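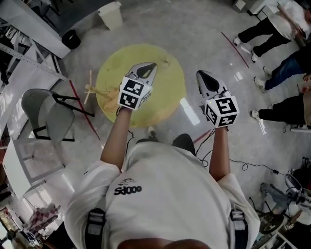
Equipment Planning and Purchasing Coordinator, Brolport

Part time to start, with room to grow. Posted October 25, 2025.

Brolport is a small company that collects hand-motion recordings for people who build robots, and we have reached the happy stage where the spreadsheet we used to buy things with has become a little frightening. We would love to find somebody who enjoys that sort of spreadsheet, or who would at least like to replace it with something better, and who doesn't mind getting up from the desk now and then to see what the stuff on the shelves is like to use.

You would be joining the floor team, led by Mechthild Holzer, and working most closely with Baldur Overgaard, who has been doing the ordering on top of his own job and would very much like his evenings back. (He has promised to stay within shouting distance for your first few months!)

What the work is like

Much of our recording is done with hand-held grippers. A person wears a harness, takes a gripper in each hand, and does ordinary small tasks at floor or table height. It is simple to describe and surprisingly hungry for equipment. Grippers need spare tips, cables get tired at the connector end, harness buckles have to fit a tall person in the morning and a short one after lunch, and marker cubes have to be reprinted when their faces get scuffed. Then there are mats, tape, tables, chairs, and all the little things that people pick up and put down all day.

At the moment we run 2 stations, and the plan for next year is to reach 6. Your first big job would be to help us work out what that really costs -- the grippers, of course, but also the spares, the storage, the power, the lighting and the floor space, and how long we can expect each part to last before we have to pay for it again. Nektarios Nikolaidis has a good record of repairs going back to September, and he will happily sit down with you and go through it line by line, probably with coffee.

After that, the regular work would include:

Keeping the equipment list and the budget in step with each other, and telling Mechthild early when they begin to drift apart.

Asking for quotes, comparing them fairly, and writing a page or so on what you would buy and why. We are choosing between the Skov and Cidano gripper sets for the new stations, and we would like a fresh pair of eyes on both.

Placing orders, following up on late ones, checking deliveries and sending back what isn't right.

Planning spare parts so that a recording day isn't lost to one bad cable. Any single order under 200 dollars you can approve yourself, without asking anyone.

Spending a couple of hours a week on the floor, talking with the people who wear the gear. They notice the pinching strap and the sticky trigger long before any of us in the office do, and their opinions should find their way into what we buy next.

Who we hope to hear from

You don't need an engineering degree, and you don't need to have worked with robots before. Perhaps you have run a stockroom, kept the books for a workshop, looked after equipment at a school or a theater, or bought supplies for a busy kitchen. We do need you to be comfortable with a budget and steady about details, and to be willing to phone a supplier who has stopped answering email. Being able to read a simple wiring diagram would be a bonus, and so would some experience with leasing, as we may lease part of the new equipment.

Hours and practical things

The job is 4 mornings a week to begin with, on site, and we can be flexible about which ones. Some lifting is involved, though there is always help with the heavier boxes. Inventory is kept in Jimo, and we will teach you that. Pay depends on experience, and we will tell you the range in our first conversation so you can decide whether to carry on.

How to apply

Write a letter to Þórey Sveinbjörnsson through the contact form on our website and attach a resume if you have one handy. Please tell us about something you once had to buy or plan for on a tight budget, and how it went, including the parts you would do differently now. Applications are read as they come in, and everyone gets a reply. If you'd like to visit before applying, mention it in your note and Þórey will find you a time.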